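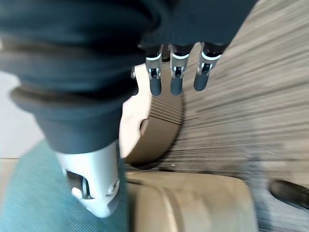 Round things, like the tan one in the middle, need a home of their own.

I have a soft spot for square containers. They line up, they stack, they sit against the wall and behave. And then there's everything else in my kitchen — the tape, the twine, the parchment paper, the oatmeal canister, the travel cups with their lids, the tins my sister mails at Christmas — all of it round, all of it rolling off something at this very moment. I got so many notes after the drawer post in August asking "but what about the round stuff?" that I'm finally writing it all down in one place.

Start with the stuff that rolls

Lay a roll on its side in a drawer and it will be at the back by dinnertime. I stand mine up now. Tape, ribbon, string and those little rolls of freezer labels go on end in a shallow box with sides just tall enough to hold them, and I can see every one from the top. A shoebox lid works fine if your rolls are short and fat. For tall skinny ones (parchment, shelf liner, wrapping paper) you want something deep, and I use an old wastebasket, scrubbed, in the pantry corner. Not pretty! But it doesn't tip and I haven't unrolled a whole tube of gift wrap across the floor in ages.

If you really must lay them down, put a rolled dish towel on either side. Or cut a strip of that rubbery grip liner, the kind with the holes in it, and line the drawer. It grips cardboard better than you'd think. Mine has been washed so many times it's gone a bit gray and it still works.

Bronisława Chmielewska wrote in with a good one for tape: fold the end under on itself before you put it away, so there's a little tab. I'd known that one forever and never did it. Now I do, and I've stopped picking at the roll with my thumbnail while holding a box shut with my knee.

Canisters and other tall round things

Round canisters waste the corners of a shelf, there's no way around it. What I do is fill the corners with the small stuff. Between two canisters and the back wall there's a gap that's just right for a spice jar or the baking soda, or the toothpicks. I keep the vanilla in one of those gaps and it's the only place in the house I can always find it.

Put the label on the lid if the canister lives low down, and on the side if it lives up high. I learned this by labeling every lid I own and then putting them all on the top shelf. Painter's tape and a marker are plenty. I did buy a nice set of labels once and they looked lovely until the first time I wiped them.

Before you refill one, please empty it all the way and wipe it out. I know, I know. But if you keep pouring new flour on top of old flour, the stuff at the bottom could be from any year at all. Dry it completely, too. I leave mine upside down on a towel overnight, then turn it over and let it sit open for a while in the morning before anything goes in.

A turntable helps if you've got a deep cupboard. Measure first, with the door open, and measure the hinge side as well as the middle! I took one back to the store over half an inch of hinge.

Cups with lids

This is the cupboard I put off longest. I pulled out every cup and every lid, put them on the table, and matched them up on a Thursday evening with the radio on. I ended up with 20 lids and nowhere near that many cups. Out went the strays. I gave myself one week's grace in a paper bag by the door in case a missing cup turned up in the car, and one did, so I'd recommend the paper bag.

Store the cups with the lids off. A closed cup that's even slightly damp will smell like a gym bag by the weekend. I nest the cups two deep and stand the lids in a row in a napkin holder, on edge, like toast. If a cup already smells, a spoonful of baking soda and hot water left in it overnight usually does the trick, and you should pull out the little rubber ring and wash that by itself. The ring is where the old coffee hides.

Getting a stuck lid off

Warm water over the lid for a minute is my first try. Then a rubber glove, or a wide rubber band around the rim for grip. If it's a metal screw lid, a spoon handle under the edge and a gentle lift will sometimes let the air in with a little pop, and then it turns like nothing was ever wrong. Go easy with glass. Aleksandra Stępień says she dusts the threads of her honey jar with a damp cloth every time she closes it and hasn't had one stick since, and I believe her, but I also know I won't keep it up.

One more thing, for shelves that slope

Ours do, every one, it's an old house. A thin strip of wood molding along the front edge stops anything round from wandering off. I cut 4 pieces, sanded the ends and stuck them on with removable mounting strips so I could change my mind. I haven't. Paint it the same color as the shelf and you'll forget it's there, right up until you try to slide a baking sheet out and catch it on the corner. So skip the baking sheet shelf.

Next time I'm doing the cupboard under the sink, and I'm not looking forward to it. If you've got a good way to keep spray bottles upright around a drainpipe, please send it along before I get my head stuck in there.

Contact | Copyright Flakik Home Notes, all rights reserved | Back to top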